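Right, a few people asked what I've been up to since I went quiet in May, so here's a thread. Short version: I pick up hats. Long version below, grab a cuppa.

The project is called Rirkerel and the goal is a policy that can handle soft stuff. Clothes, hats, cloth bags, anything that changes shape when you look at it sideways. Rigid blocks are well covered by other people and I was bored silly by blocks.

To learn that, the model needs examples. Lots of them. And the examples come from a person (me, and on good days Gilmar Barbosa) doing the task by hand with a pair of hand-held grippers that have a camera on each one. No robot arm involved in the collecting part. You hold the thing, you do the job, it records what the fingers saw and where they went.

Target for this round is 600 keepers. A keeper is an episode where the task got done, the tracking held and I didn't do anything daft in the middle. We are not at 600. Please don't ask how far off we are, I'm trying to stay cheerful.

Why hats? Because a bucket hat is a lovely nuisance! The crown collapses if you squeeze too hard, the brim flops a different way every time, and there's no obvious place to grab it. People grab it by the crown, by the brim, by a pinch of both, and all of those are fine, so the model has to cope with all of them.

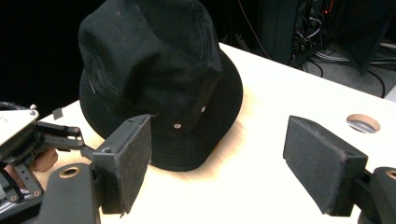 Anyway, approach angle. I spent my first week coming in far too fast, because that's how I pick up a hat at home. Played it back and the hat was a smear in half the footage. Now I count a slow two on the way in, pause a beat, close, pause again, lift. It feels like doing tai chi at a garage sale.

The pause matters more than I expected. The early model trained on my fast episodes would start lifting before it had finished closing — every single time, with total confidence. It had learned that from me. Very humbling to be copied that accurately.

Black fabric is its own headache. Exposure goes up to see the folds and then a pale tabletop blows out to white. Exposure goes down and the hat turns into one dark lump. We settled on a fixed setting that makes nobody happy and left it alone, because having it drift from one episode to the next was worse than either.

Somebody asked whether I could just use a brightly coloured hat. I could! And then I'd have a model that's great with brightly coloured hats. The dark ones stay in.

OK, pads. We went through a whole saga with pads. The first set was bare rubber and grabbed cloth so hard it dragged the entire hat along before the fingers had closed. Gilmar swore by a silicone from a supplier called Gristitz, and it was decent until it picked up fluff and went slick. Foam with a felty face is what we're on now. It lets the cloth slide a bit and then holds.

Downside is wear. The edges go fuzzy, and then you've got a question: do you swap them and get a clean look for the model, or leave them so it learns that fingers are sometimes a bit scruffy? I leave them until they stop gripping properly. Gilmar would swap them daily if I let him near the drawer.

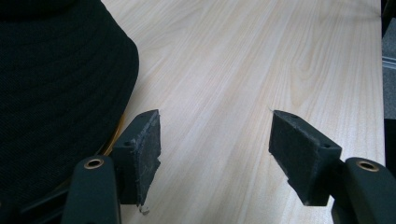
Fingers open, pads showing a bit of wear at the edges.

While I'm on fingers: open them all the way before each start. I know it sounds like nothing. But if some episodes start half closed, the model gets fuzzy about what "ready" looks like, and you'll see it hovering there opening and closing like a crab deciding on lunch.

Next thing people ask about is variety. My rule is that the starting pose changes every episode. Turn the hat, shove it along the table, squash the crown, flick the brim up. If I catch myself putting it back in the same spot I have to go and make a tea, because it means I've stopped paying attention.

We do sets of 8 and then swap who's holding the grippers. Two reasons. One, my wrists. Two, Gilmar is left-handed and a fair bit taller than me, so his approach paths look nothing like mine. The model got noticeably less precious about direction once his data went in.

Labelling is boring but I'll mention it. Every episode gets a one-line note straight after, while I still remember it. "Brim, left side, slipped once, recovered." I used to save them all for the end of the day and by then every hat was the same hat.

And yes, keep the slips! If I fumble the brim and then get it on the second go, that stays in. I chucked those out at the start because they looked messy, and the first policy had no idea what to do when it missed. It would close on thin air and carry on to the drop-off spot, very pleased with itself, carrying nothing.

What I do chuck: tracking dropouts, episodes where my sleeve covers the lens, and anything where I start talking to someone halfway and my hand wanders off. More of that last category than I'd like to admit.

Storage, for the nerds. I set the recorder (we call it Altine, long story, involves a boat) to split files at 900 frames so a crash only costs me the last chunk. Before that I lost an entire arvo of work to one bad cable. There was language.

Cable check is now the first job of the day, before coffee. Wiggle every connector, watch the preview for a flicker, tape down anything that moves. My favourite tool in the whole setup is the roll of tape.

Couple of people wanted to know if it's dull. Some of it is, sure. You put a podcast on and you get into a rhythm and it's a bit like knitting. But then you run the new checkpoint at the end of the week and the arm does that little pause before lifting, the exact one you've been doing with your own hand, and I reckon I made an embarrassing noise the first time.

Next up is a floppy canvas bag that Gilmar has named Godoy. Handles everywhere. I already dislike it.

Will post the hat results once the round is finished. If you're collecting your own hand-held data and have opinions on pad material, my replies are open, and I'm especially keen to hear from anyone who's found something that doesn't pick up fluff.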